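Against the Tidy Garage

4 min read

My brother-in-law sent me a link last June to an article claiming that a person loses 29 minutes a day looking for things. He sent it without comment. I had been at his house the week before, hunting for a tape measure that he swore was in the kitchen drawer, so I'm not sure which of us it was aimed at.

I have been suspicious of that number ever since. Who timed it? Did somebody follow people around with a stopwatch while they patted their coat pockets? The article didn't say. It did say, four paragraphs down, that the fix was a storage system from a company called Etwood, and there was a button.

I should say that I'm not a slob. I like knowing where the hammer is. What I don't buy is the idea that knowing where the hammer is costs $100 and requires matching bins.

The whole organizing business runs on one trick. You're shown a garage that looks like a hospital and you feel bad about your own. Then you buy the stuff in the picture and spend a happy afternoon putting it up. By the time you've drifted back to your old ways, you've forgotten who sold it to you, and you blame yourself. I have a Stundico drawer divider that proves this. It divides a drawer into 15 compartments, and every one of them has a dead battery in it.

Pegboard is the thing people always bring up when I get going on this. Fine, pegboard. I'll give it more credit than the rest.
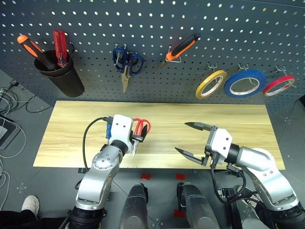
What pegboard gets right

It's old, it's cheap if you buy the plain kind, and you can move the hooks when you find out you were wrong. I was wrong plenty. My first layout put the saw at the height of my left ear.

A cup on the wall for screwdrivers is hard to argue with. You drop them in and you pull them out, and the cup doesn't care what order they're in. Compare that with the Fliltex rail my neighbor Przemysław Cieślak put up, where every screwdriver has its own numbered hole. He's a careful man, he owns a label maker, and he still keeps the one he uses in his back pocket. I asked him about it over the fence and he said the rail was "for the good ones." I didn't ask what the good ones are for.

Where I part ways with the pegboard crowd is the outlines. You know the ones, where somebody traces around each wrench with a marker so there's a shape waiting for it to come home. I tried it. All it did was give me a wall of accusations. And then I got a bigger wrench.

There's also the claim that an organized shop makes you do more work. I've read this in so many places that I assume they're all copying each other. Sławomir Głowacki, who taught me to hang a door, kept his tools in two buckets and a wooden box with no lid. He'd reach in without looking. He was done by lunch most days, and the doors are still hanging. I've also known a man with drawers lined in cut foam who has been building the same bookcase through three presidents. I can't draw a rule out of that, but neither can the people selling foam.

I did try to be fair. Back in the winter I picked out a few products with good reviews and made myself use them properly for a month. The Pietrzak magnetic strip was okay. It held chisels well and it also held every screw I dropped within a foot of the wall, so I suppose you could call that a feature. The clear bins were a waste of money. Once they're stacked you can see what's in them and you still have to move four to get to the one you want.

The plain hooks did best, which annoyed me, as I'd bought those years ago and had nothing new to be smug about.

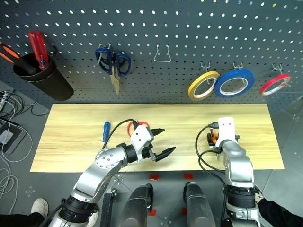
What I'd tell you to buy

Mostly nothing. Wait 2 weeks. Put a cardboard box on the bench and throw in whatever you use as you use it. At the end, whatever is in the box deserves a spot you can reach standing up. The rest can go on a shelf, and I don't think it matters much how.

If you still want hooks after that, get fewer than the kit comes with. The kits are sold by the piece count, and half those pieces are for holding things I've never seen in anybody's house. Mine had a bracket shaped like a question mark. I still don't know what goes on it. A hat, maybe.

And leave some of the board bare. You'll buy another tool, you always do, and it'll be an awkward shape.

My brother-in-law has since bought the Etwood system, the big one. He called on Sunday evening to ask if I'd borrowed his tape measure.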